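# Gap and staining where wooden worktop meets painted wall – seal it, or leave it?

Posted in: Kitchens > Worktops and surfaces

**Terwood_end_terrace**

I have a solid wood worktop, oiled, fitted by the previous owners. It runs straight up to a painted plaster wall with no upstand, no tiles and, as far as I can tell, no sealant. The gap varies. At the left end I can't get a sheet of paper into it, at the right end it takes a 5 mm drill bit. The run is 3,705 mm long, 624 mm deep and 36 mm thick. The wall is ordinary white emulsion over old plaster and is not flat.

Two problems.

First, the wall collects grey marks in a band above the worktop. They are mostly from things being pushed back against it. Wiping with a damp cloth removes some and spreads the others, and the paint is beginning to go shiny where I wipe most.

Second, crumbs and water go down the gap at the right-hand end. I have had the end base unit out and the back edge of the wood is darker there over a hand's length. It is hard, not soft. A screwdriver pressed in firmly leaves a slight dent, the same as it does elsewhere on the underside.

I can't lift the worktop without disconnecting the hob, so anything that needs it off the units will have to wait until the kitchen is next pulled apart.
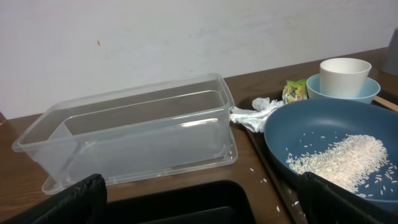 **Coppens_joinery_retired**

Do not fill it with decorator's caulk, whatever else you decide. I have scraped out a great deal of it. It is made for joints that hardly move, and a solid wood top moves across its depth every year. At 624 mm deep, fixed at the front, the back edge will come and go by a couple of millimetres or more between a damp August and a heated February. Caulk splits away on one side, water gets behind it and stays there, and the wood goes black under a line that still looks sound from above.

Check how the top is held before sealing anything. Look underneath for the fixings. If they are screws driven through plain round holes in the unit rails, front and back, the top is locked and will try to cup or split. The back fixings should be in slots running front to back, or on expansion brackets, with a washer and the screw nipped up but not tight. If yours are plain holes, take the back screws out one at a time, elongate the hole in the rail and refit. You can do this from inside the cupboards without moving the top.

Then the order of work:

1. Vacuum the gap with a crevice tool and leave the cupboards open for a fortnight so the back edge dries. Longer in winter if the room is not heated at night.
2. Oil the back edge as far as you can reach. A strip of cotton cloth wrapped over an old hacksaw blade will go into the wide end. Two thin coats, a day apart.
3. Fit an upstand in the same timber, or as near as you can get. Fix it to the wall, not to the worktop. Bed it on the wall with a flexible adhesive and pack behind it where the plaster is hollow.
4. Leave a 2 mm joint between the bottom of the upstand and the worktop and run a neutral-cure silicone into it. The silicone then only has to stretch across a small sideways movement and it will last.

An upstand 18 mm thick covers your widest gap with plenty to spare. 80 to 100 mm high is usual. Measure what you actually push against the wall before choosing, as a low upstand will stop a bowl at its base but a tub with a flared rim will still touch the paint above it.

The dark patch is probably iron or tannin staining from repeated wetting. If it is hard it is cosmetic and nobody will see it. Leave it alone apart from the oil.

**gimmont_2nd_floor**

Just silicone it. I did mine in clear, took twenty minutes, still fine three years later. Masking tape above and below, wet finger, tape off before it skins.

For the wall get some kitchen and bathroom paint and go over the bottom bit. Done.

**Skalley Lane Flats – repairs desk**

We look after several kitchens with timber tops and have tried most of the available methods. The retired joiner's answer is right on the fixings and on caulk. I would add some points on the wall and disagree on one matter.

*The marks.* You are wiping standard matt emulsion, and the shine is burnishing. The binder is being polished by the cloth and no amount of further cleaning will reverse it. Stop using anything abrasive, including the white melamine sponges, which are fine sandpaper in effect. The remedy is repainting the band with a scrubbable matt or an acrylic eggshell. Wash down with sugar soap first, rinse, allow to dry overnight, then spot-prime any mark that is still visible. Grease marks and anything reddish or brown (sauce, turmeric, marker pen) tend to bleed through water-based paint and should have a stain-blocking primer. Grey scuffs from plastic and metal normally do not.

Paint the whole wall to a natural break, such as a corner or the underside of the wall units. The suggestion above to go over the bottom bit will give you a visible line at the change of sheen, particularly with a window to one side.

*Silicone without an upstand.* It can be done. At the tight end there is no room for a proper bead and it will be a smear on the surface, which peels. At the 5 mm end, put a foam backer rod in first so that the silicone sticks to two faces only, wood and wall. Without the rod it goes down the hole and bonds to whatever it meets. Expect to cut it out and redo it periodically. It needs clean, unoiled wood to stick to, so seal first and oil afterwards, keeping the oil off the joint. This is where I part company with the earlier answer, which has oil going on the back edge beforehand. If you do oil first, wipe the top 10 mm with methylated spirit and let it dry before any sealant goes near it.

*Joining the upstand.* Timber suppliers often sell upstand in 3 m lengths. Your run is 3,705 mm, so you will have a joint. Put it somewhere it will be covered, behind the kettle for instance, and cut it at 45 degrees on the face so that it does not open as a straight black line.

*Daily use.* Most of the water that reaches the back of a worktop in our flats comes off washed items left to drain directly on the wood. Clear storage tubs are the worst, in my experience, with the lid left flat underneath. Water sits between lid and timber and cannot be seen until the tub is lifted. Stand them on a rack, on edge. Used paper towel should not be left lying on the wood either, as it holds water against the surface and will raise the grain overnight. A gap of two fingers between the wall and whatever lives on the worktop prevents nearly all of the scuffing and costs nothing.

**Terwood_end_terrace**

Thank you all. I looked underneath at the weekend. The back fixings are plain round holes in metal brackets, one of them bent forward. I will replace those with slotted ones first and see whether the gap evens out.

The supplier lists upstand in oak only. My top might be iroko, it is a good deal browner than their sample. Does the mismatch look deliberate or just wrong?

**Coppens_joinery_retired**

Wrong, in oil. Oak goes yellow next to it. Either get a length of iroko ripped down at a timber yard, or paint the upstand the same colour as the wall in eggshell and treat it as part of the wall. The second is cheaper, and a painted softwood upstand is perfectly acceptable provided you prime all faces and both ends before it goes up.

If a bracket has bent forward then the top has been pushing on it. Slacken the others before you take that one out, and keep your fingers clear of the rail.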